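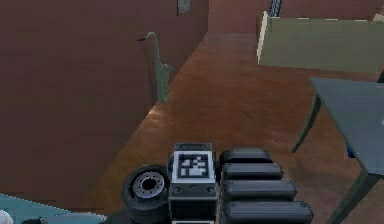
Distance or visibility as the stop criterion for object search in simulation?

Print this page | E-mail this page

Beca Harries

I am evaluating a search-and-approach policy in Drerholm. The robot is a mobile base with a gripper. It gets a text label ("saxophone", "fire hydrant"), starts at a random pose in one of the Nevavthorpe houses, and has to drive up to the object and call stop. No grasping at this stage. The policy is our own fine-tune of the Grestell checkpoint.

I score an episode as a success if the stop is called within 20 cm of the target, measured from the base footprint to the object. I ran 53 episodes. 19 were successes. Another 19 ended with the robot calling stop in the correct room, facing the correct object, but outside the distance limit. The remainder never reached the right room or ran out of steps.

The middle group is what bothers me. When I replay those episodes the behavior looks reasonable. The robot finds the target, drives toward it, and stops short. If I switch the criterion to "target visible in the head view when stop is called", nearly all of them become successes, but then I also start accepting stops from the far side of the room, which are useless for the grasping stage.

What do people report for this? One number, or both? And is there an accepted distance? I have found papers that give a distance without saying what it is measured from or to.

Settings, in case they matter: fixed time step, collisions on, camera noise off, target placement drawn by the simulator's default sampler (floor only, upright, collision-checked against furniture).

Ivars Pärn

Just use one meter. Everyone uses one meter and the reviewers will not ask. Visibility is harder to compute and you will end up arguing about how many pixels count as visible.

If your numbers look bad with 20 cm the limit is too strict.

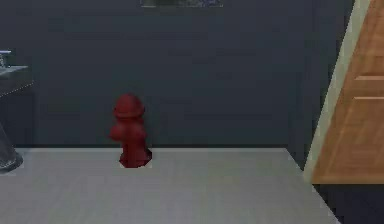 Posted by Mārtiņš Ramanauskas, 11 September 2023

I would not change the limit until you know what the distance is being computed to. In Drerholm the default distance query returns base origin to object origin, and the object origin is wherever the person who modeled the asset put it. For a fire hydrant it may be at the center of the base. For a saxophone it can be anywhere along the body. You wrote "from the base footprint to the object", but unless you replaced the query you are not measuring that.

The second thing to check is reachability of the limit itself. Take a hydrant standing close against a wall. Half of the disk around it is behind the wall, so the set of poses that satisfy your criterion is already cut in two before you subtract the robot's own radius and the collision margin of the planner. With origin-to-origin distance and a base of normal size, the set can be empty. The episode cannot be passed by any policy, and it will be logged as a stop outside the limit, because the robot does the sensible thing and halts at the margin.

Procedure I use, in this order:

1. For each episode, before running any policy, sample poses on the free-space map and test them against the success criterion. If none pass, mark the episode as infeasible and write it to a separate file. Do not silently resample it.

2. Replace the origin distance with the shortest distance between the footprint polygon and the object's collision mesh projected to the floor. For a target that stands on the floor this is cheap.

3. Require a line of sight from the robot to the object at the stop. Cast rays to points on the mesh surface. This avoids the pixel question Ivars raises, and it also removes stops on the wrong side of a wall, which a pure distance check accepts.

4. Log the continuous values (surface distance, heading error, fraction of rays unblocked) for every episode, including failures. The threshold can then be moved afterwards without rerunning anything.

Report the combined criterion as the main result and put the curve of success against distance in an appendix. A reader who wants one meter can read it off the curve.

On the sampler: "floor only, upright, collision-checked" tends to put a lot of targets near walls in small rooms. Bathrooms are the worst case. The fixtures take up floor space, and a door opening at the side restricts the approach directions further. I would split your results by room type as well as by target class. When I did this on my own runs the room type explained more of the spread than the class did.

One caution about the middle group. A policy that was trained with a generous stop radius will learn to stop at that radius. Look at the Grestell training config for the stop reward. If the radius there is larger than yours, the short stops are learned behavior and the feasibility check will not account for them. You need both checks to separate the two causes.

Liesl Nägeli

Agree with the feasibility check. I would add: if grasping is the next stage, score the stop by whether the arm has a collision-free plan to some point on the object from that pose. It costs more compute per episode but it is the quantity you care about. A base distance is a stand-in for it, and a poor one for tall, narrow objects next to a wall, where the gripper can often reach from a good deal farther out than 20 cm.

Also check the camera you use for visibility. A downward view over the gripper and a level view from the base will disagree near the target. Say in the paper which one it was.

Comments

Beca Harries: Checked the query. It was origin to origin, as Mārtiņš said. I had assumed the footprint option was on by default. Rerunning with the mesh distance now. The stop radius in the training config is also larger than mine, so I expect part of the group to stay where it is.

Nermin Kozan: Does the infeasible set go into the denominator or not? We had this argument in the Bagheri project and two tables in the same report ended up disagreeing.

Mārtiņš Ramanauskas: Not in the denominator, but print the size of the set next to the result — otherwise nobody can compare across samplers.

Ivars Pärn: Still think one meter is fine for navigation only.

Liesl Nägeli: For navigation only, maybe. She has a grasping stage after it.

Nermin Kozan: Is there a script for step 1? The free-space map export in my version leaves the door thresholds closed.

Mārtiņš Ramanauskas: Set the doors to open before the export, the map is built from the current joint state. I can post the script in October when the version I use is cleaned up.

Print this page | E-mail this page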